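3.2 Containers and their contents

The second group of objects in the study is made up of small open containers kept for loose things: sticks, wrappers, clips and whatever else has no fixed home. Talebi, in his work on the Pustik households, called these "resting places" and noted that their owners seldom emptied them all the way. We follow his term. Our own inventory lists 84 such containers, most of them plastic and many of them tinted.

Tinted plastic matters for the coding. A coder looking into the container in Figure 4 sees a crumpled clear wrapper with some red and white printing, and also, through the amber-brown floor, the gray and off-white surface underneath. Two slender pale lines cross the inside, and they could be thin sticks or ribs molded into the base. We coded them as uncertain.

Figure 4. Tinted container with wrapper, Allalero set.
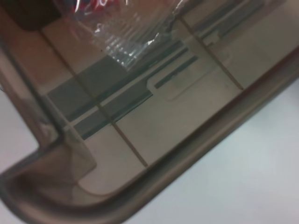
3.3 Rails, channels and clips

Fixed hardware was harder to sort. The Gidov coding sheet has a single line for "fittings," and under that line our coders placed everything from hinges to drawer runners. In May we split it into 12 narrower codes. Long parts that run side by side in a recess were given their own code, and so were clips that wrap around them, even where we could not say what the parts were for.

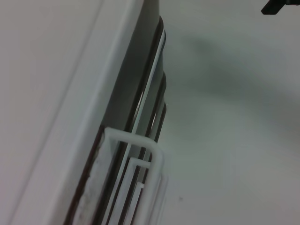 The split raised the number of fittings entries to over 400, mainly through parts that had earlier been passed over as belonging to the furniture. Agreement between the two coders was better for the clips than for the rails. Most of the disputes were over where one rail stopped and the next began, and these were settled by a third coder using the Yáñez rules. Entries still in dispute after that step were left out of the totals in Section 4.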